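Hartley Library Gets Its Evenings Back

By Yayra Ackah
24 January 2021

If you walked past the Hartley branch library after dark this past week, you may have noticed the lights on upstairs. I noticed, and I went straight in, because I have been grumbling about the early closing for longer than I'd like to admit.

The reading room is open until 8 again. It started on the 11th and the plan is to keep it going through the end of spring, with a limit of 20 people upstairs at a time and masks on the whole visit. You do have to book a seat. I know, I know, booking a seat at the library feels odd to me too, but it takes a minute on the phone and the desk staff will do it for you if you're standing right there.

The part I was most excited about (and I realize this says something about my social life) is the power. Anyone who has tried to work at Hartley knows the old problem. There were two wall outlets by the radiator, and whoever got there first with a laptop had them until closing. I once wrote most of a column sitting on the carpet by that radiator. Now there's power up at the tables, and you can borrow a plug or a charger from the desk with your library card if you left yours at home, which I do at least once a week. 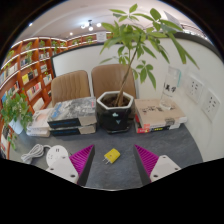

Photo: Hartley Branch Library

The money for it came to $2,385, and it was raised mostly by the used book sale last fall, the one that had to move out to the parking lot. I bought a bag of mysteries there for five dollars and felt very good about it, and I feel even better now that I know where my five dollars went. The rest came from Sosora, the coffee place on the corner, which gave a share of its gift card sales over the holidays. The electrical work was done by Skakulik, the same outfit that rewired the Clitstead town hall a couple of years back, and they did it in two mornings before the doors opened, so the branch didn't lose a day.

I stayed for a bit over two hours on my first visit. It was quiet! There was a man with a stack of tax forms, two high school students sharing one very large chemistry book, and a woman who read the same magazine from front to back and then started over. My booking ran out at 7:30 and I was sorry to go.

Not everybody is thrilled. A neighbor stopped me outside to say that if there was money to spend, it should have gone to Saturday story hour, which is still on hold. I have some sympathy. My own niece asks about story hour every time I see her, and a video of someone reading a picture book isn't the same as sitting on the rug. The branch says it hopes to bring it back outdoors once the weather turns, though I couldn't get a date out of anybody. The book sale money was set aside for the reading room before the tickets were even printed, so it couldn't have gone to story hour this time around. There will be another sale, and people who feel strongly should say so before that one gets planned.

The other news is that the holds backlog is finally moving. Back before the holidays there were more than 200 books waiting to be sorted and shelved, and the wait for a new title was getting silly. I had been on the list for one cookbook so long that I gave up and borrowed my sister's copy -- and then of course mine came in the next morning. The evening hours are helping, because the staff can work through returns upstairs while the room is open. If you got a notice in the past few days for something you had forgotten all about, go pick it up. Holds are kept for one week now, down from two, so don't dawdle like I did.

A few of you have written to ask about parking. The Clitstead Road side is still torn up, and it looks like it will be for a while. I've been leaving the car behind Sosora and walking over, which is allowed after 5 as long as you stay out of the delivery spaces. The bus stops right in front, and the last one back toward the center leaves a few minutes after the library closes. I cut it close once and had to run with a tote bag full of books. Not my best moment.

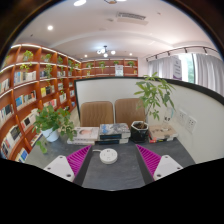

What to Know Before You Go

Evening hours are 5 to 8, Monday through Thursday. Daytime hours haven't changed. Seats upstairs can be booked up to a week ahead, in blocks of up to two and a half hours, and if nobody is waiting they'll usually let you stay on. Walk-ins are fine when there's space, and on both nights I went there was.

The front desk downstairs is open the whole time for pickups and returns, no booking needed. The children's section closes at 6. The water fountain is off, so bring a bottle with a lid. The copier is working again, ten cents a page, and it takes coins only, so raid the jar on your dresser before you leave the house.

To book, call the branch during open hours or ask at the desk. And if you see someone by the radiator with a laptop and a thermos, come say hello when you're on your way out. I've got power at the table these days, but that's still the warmest spot in the building.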